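Stop building robots that wave

Third Monday in a row someone at the shared workshop has shown me a robot that waves. Lovely. Very smooth. What's it for?

I'll say it plainly, home builders are picking the wrong jobs. We pick what looks good on a phone. Waving, dancing, handing over a can. Jamie Parsons spent 267 hours on a handshake, and he'll tell you so himself, quite proudly. Meanwhile every one of us goes home and cleans the loo by hand.

So Evie Bramwell and I are doing the loo. On Erkar, our two-armed, two-legged heap of evenings and weekends. People laughed. Fine. But think what the job asks for. Two hands doing different things. One stays put and one moves. A bowl that curves away from you, a brush on a long handle so every small wobble at the wrist gets bigger at the far end. Harder than a wave by miles.
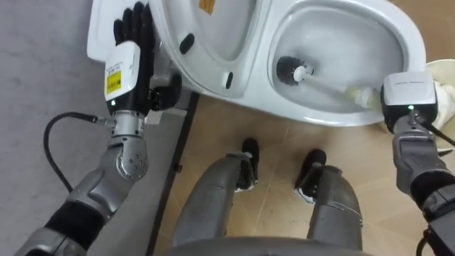

Erkar on loo duty, left hand on the lid, brush in the right.

My list of complaints is long. The hand code is a mess, I've rewritten the grip 16 times and teh cables still want to go wherever they like. Evie thinks we should of started with a sink. Maybe.

But I'd take one dull chore done badly over 100 good waves. You learn more from it. And if it ever does work, somebody gets their Saturday back, probably me.

Jamie says he might try washing up next. Good. Bring gloves.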